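Getting a House Ready for Showings: Workshop and Kitchen Tips

Updated July 2022

Buyers open doors. They open the pantry, the hall closet and the cabinet under the sink, and most of them will walk into the garage. The jobs on this page can be done over a few evenings with ordinary tools, and none of them costs much.

Kitchen

Start with the cabinet hinges. Open every door and let go of it. If it drifts or rubs on its neighbor, turn the side screw on the hinge a quarter turn at a time until the gap is even. Loose screws in worn holes can be fixed with a wooden toothpick and a drop of wood glue. Let it dry overnight before you put the screw back.

Clear the counters down to three items. A kettle, a knife block and a bowl of fruit are plenty. The toaster can go in a cupboard between showings.

Grease on the range hood comes off with hot water and dish soap if you let the filter soak first. Metal filters only – paper and charcoal ones have to be replaced. Wipe the top of the refrigerator while you have the step stool out.

For a drain that smells, scrub the underside of the rubber splash guard with an old toothbrush. Most of the smell lives there.

Walls and trim

Fill nail holes with lightweight spackle, a little proud of the surface, and sand flat with 400 grit once it is hard. Dab the paint on with a small piece of sponge. A brush leaves a shiny patch that shows in side light.

Scuffs on baseboards usually wipe off with a damp melamine sponge. Go easy on anything glossy.

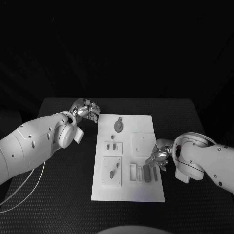 Caulk around the tub is worth redoing if it has gone gray. Cut out all of the old bead, clean the joint with rubbing alcohol, and give it time to dry. Fill the tub with water before you caulk so the joint is open as far as it will go, and leave the water in until the new bead has cured.

Garage and workshop

Sort the workbench last. Put loose screws in jars, hang what can be hung, and box up the rest. Take old paint to the county drop-off. In Restthorpe it is free for residents, but dried-out cans go in with the regular trash, lids off.

An oil stain on concrete needs clay cat litter ground in with your shoe and left overnight. Sweep up and repeat. An old stain may only fade, and a mat over it will look like you are hiding something.

Spray the garage door rollers and hinges with silicone lubricant and wipe off the extra. Leave the tracks dry.

Light bulbs

Use the same color in every fixture in a room. Warm white suits bedrooms and living rooms. For a dark hallway, look for a bulb of over 1,000 lumens, provided the fixture is rated for the wattage printed on the box. Keep a spare of each kind in a kitchen drawer for the morning of a showing.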